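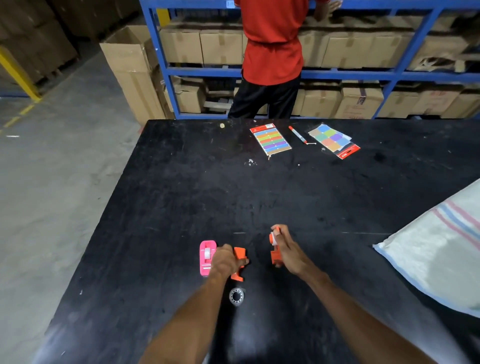
Search this site Search Go

Setting up the tape dispenser task

Brimden Robotics Club, project notes for new members

These notes cover the tape dispenser task for the student round at Stomusden. The robot has to pick up a roll of tape, put it in a desk dispenser and leave the dispenser standing upright. Before anyone writes code, the team does the task by hand and records it. The recordings are used to break the job into steps and later to train the arm.

Allow one full Wednesday session for the set-up and a first batch of recordings.

What you need

- a worktable with a matt top, black if you can get it
- two tape dispensers in different colours (we use pink and orange)
- several rolls of clear tape that fit them
- a few flat stationery items for the far side of the table, such as index tabs, sticky notes and a marker pen
- a laptop with Karkonano installed, for labelling
- the task sheet and a pencil

1. Lay out the table

Put the stationery in a row near the far edge. These items are not part of the task. They are there so that the arm learns to leave them alone, and they should stay in place for the whole batch. Put the dispensers and tape in the middle, within easy reach of both hands.

Don't spend time making the background tidy. The competition hall has people walking about and boxes on shelves, and a model trained against a plain wall did badly for us last year. Scuffs and dust on the table can stay too.

2. Agree the steps

Write the steps on the task sheet before recording. Ours are:

Take hold of the dispenser.
Pick up a roll by its outer edge.
Bring the roll to the slot.
Seat the roll and let go.
Stand the dispenser on the table and take both hands away.

Everyone who records should use the same order. Either hand may hold the roll, but write down which one it was. If you swap hands half way through, keep the recording and mark it as a swap.

3. Record

Start with your hands off the table. Work at normal speed. Most people slow down when they know they are being recorded, and the arm then learns the hesitation along with the movement. One load should take less than 30 seconds. If it takes longer, stop, put everything back and go again.

Vary the starting layout between recordings. Move the rolls, change which dispenser is on the left, and lay a roll partly out of view now and then. Do some runs with one dispenser already loaded and the other empty, as the rules allow the judges to start that way.

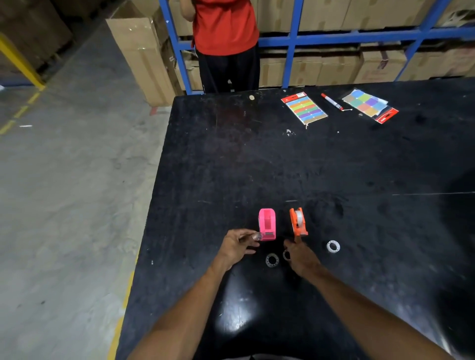
One reader of the first version of these notes asked whether clear tape was a poor choice, given that the depth sensor on their own arm could hardly find it on a dark table. They had switched to brown parcel tape and got much better results.

We had the same trouble. Brown tape is fine for the first few weeks, but the Stomusden rules ask for clear, so you will have to come back to it. A lamp placed low and to one side picks out the rim of the roll. Mixing in a roll that looks whiter than the rest also gave us more reliable picks.

4. Label the recordings

Open the batch in Karkonano and mark the start and end of each step. Use the step names from the task sheet exactly as written. Last season we had "pick up roll", "pick roll" and "grab roll" in one batch and the software treated them as three different steps.

Our first batch was 104 recordings. After the spring term we had 3102, of which 807 were set aside for testing. Don't train on the test set, even when you are short of data. Keep it in its own folder and lock the folder.

5. Try it on the arm

Run the arm with the dispenser clamped first. Once it can seat a roll, remove the clamp and let the second gripper hold the dispenser. Keep the speed limit on and have one person at the stop button.

Common faults

The roll is pinched out of shape: lower the grip force and pick it up further round the rim.

The dispenser tips forward: check that the gripper is holding it low down, away from the cutter.

The arm reaches for the sticky notes: there are too few layouts in the batch. Record more with the rolls placed nearer the far edge.

Teams going on to the Bergmann Cup in May will also need the tape-threading step, where the free end is pulled over the cutter. We have not finished the notes for that. Until they are up, ask for the paper copy in the club folder.

Contact us | © Brimden Robotics Club | Back to top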